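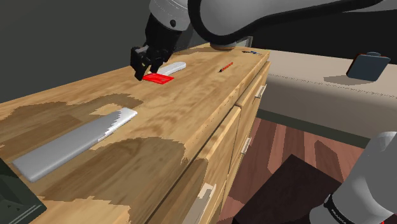
**Pressemitteilung**

**Die Leihkommode kommt ins Viertel: Pillungate öffnet im Januar seine Möbelbibliothek für Menschen auf Zeit**

Wer schon einmal für ein halbes Jahr in eine fremde Stadt gezogen ist, kennt das Bild: eine Matratze auf dem Boden, zwei Umzugskartons als Nachttisch und der feste Vorsatz, diesmal wirklich nichts Neues zu kaufen, weil man es ja doch wieder loswerden muss. Für diese Menschen – und es sind in unserem Viertel erstaunlich viele, von der Pflegeschülerin im Praktikum bis zum frisch getrennten Familienvater – öffnet im Januar die Möbelbibliothek Pillungate ihre Türen. Ausgeliehen werden Kommoden, Tische, Stühle, Regale und Betten, und zwar so unkompliziert, wie man sich andernorts einen Roman mit nach Hause nimmt.

Der Bestand umfasst zur Eröffnung 314 Möbelstücke. Der größte Teil stammt aus Haushaltsauflösungen, manches auch aus Hotels und Pensionen, die sich neu eingerichtet haben. Jedes Stück ist durch die Werkstatt Iswood gegangen, wo Schubladen wieder gängig gemacht, Leimfugen erneuert und Oberflächen geölt oder gewachst wurden. Lackiert wird nur, wenn es gar nicht anders geht, denn die Werkstattleiterin Yolotzin Bañuelos hat zu Lack eine entschiedene Meinung.

„Eine geölte Kommode kann man nach jedem Ausleihen mit einem Lappen und einer halben Stunde Geduld wieder schön machen“, sagt Bañuelos. „Eine lackierte muss man beim ersten tiefen Kratzer abschleifen, und zwar komplett. Unsere Möbel sollen ja benutzt werden, da darf auch mal eine Teetasse draufstehen. Mir ist eine Kommode mit einem Rand lieber als eine, die sich keiner anzufassen traut.“

**So läuft die Ausleihe**

Eine Jahresmitgliedschaft kostet 60 Euro und berechtigt dazu, bis zu vier Möbelstücke gleichzeitig auszuleihen. Die Leihfrist beträgt mindestens einen Monat und höchstens ein Jahr, eine Verlängerung ist möglich, solange niemand das Stück vorgemerkt hat. Wer sich in eine Kommode verliebt (das kommt vor, wir haben es in der Probephase mehrfach erlebt und freuen uns jedes Mal), darf sie am Ende der Leihfrist kaufen und bekommt seinen Mitgliedsbeitrag angerechnet.

Den Transport übernimmt auf Wunsch der Fahrdienst Clumon, der mit Lastenrädern und einem kleinen Transporter im ganzen Viertel unterwegs ist. Bis zum zweiten Stock ist das Hinauftragen im Preis der Lieferung enthalten. Wer höher wohnt, spricht die Sache bitte vorher mit Ming-te Yen ab, der die Touren plant und die meisten Treppenhäuser hier schon von innen kennt. Alle Schubladenmöbel werden mit eingelegten Schubladensicherungen geliefert, die bitte aufgehoben und bei der Rückgabe wieder eingesetzt werden.

**Ein ehemaliges Teppichlager mit viel Licht**

Untergebracht ist die Möbelbibliothek im früheren Teppichlager der Familie Ng, das mehrere Jahre leer gestanden hat. Auf 212 Quadratmetern sind die Möbel nicht gestapelt, sondern in kleinen Gruppen aufgestellt, so dass man zwischen ihnen umhergehen, sich setzen und jede Schublade aufziehen kann. Das ist ausdrücklich erwünscht! Im hinteren Teil gibt es eine Werkbank für alle, die ein eigenes Möbel mitbringen und unter Anleitung reparieren möchten. Leim, Zwingen und Schleifpapier sind vorhanden, Beschläge werden zum Einkaufspreis abgegeben.

Die Umbauarbeiten hat Hok-lam Tang betreut, der als Architekt im Viertel wohnt und am Anfang eigentlich nur kurz einen Blick auf das Dach werfen wollte. Geblieben sind der alte Dielenboden und die großen Rolltore, neu sind die Dämmung, eine barrierefreie Toilette und eine Rampe zum Hof.

**Gesucht: Kommoden, Kommoden, Kommoden**

In der Probephase sind fast 1700 Anfragen eingegangen, und die mit Abstand häufigste galt der guten alten Kommode mit drei oder vier Schubladen. Wir nehmen deshalb weiterhin sehr gerne Spenden an. Die Stücke sollten aus Massivholz oder furniert sein, trocken gelagert und frei von Holzwurm. Fehlende Griffe, klemmende Laden und Flecken auf der Deckplatte sind kein Hindernis. Polstermöbel können wir aus Platzgründen leider vorerst nicht annehmen. Eine kurze Nachricht mit Maßen genügt, Tsz-kin Tam meldet sich dann wegen der Abholung.

Zur Eröffnung laden wir alle Nachbarinnen und Nachbarn herzlich ein. Ab 14 Uhr stehen die Rolltore offen, um 15 Uhr zeigt Yolotzin Bañuelos an der Werkbank, wie man eine klemmende Schublade mit Kerzenwachs wieder zum Laufen bringt, und dazu gibt es Suppe und Kuchen. Wer mag, kann sich gleich vor Ort anmelden und das erste Möbelstück vormerken lassen.

**Pressekontakt**

Ming-te Yu
Möbelbibliothek Pillungate, Öffentlichkeitsarbeit
Gesprächstermine und Besichtigungen für Redaktionen sind nach Absprache auch vor der Eröffnung möglich.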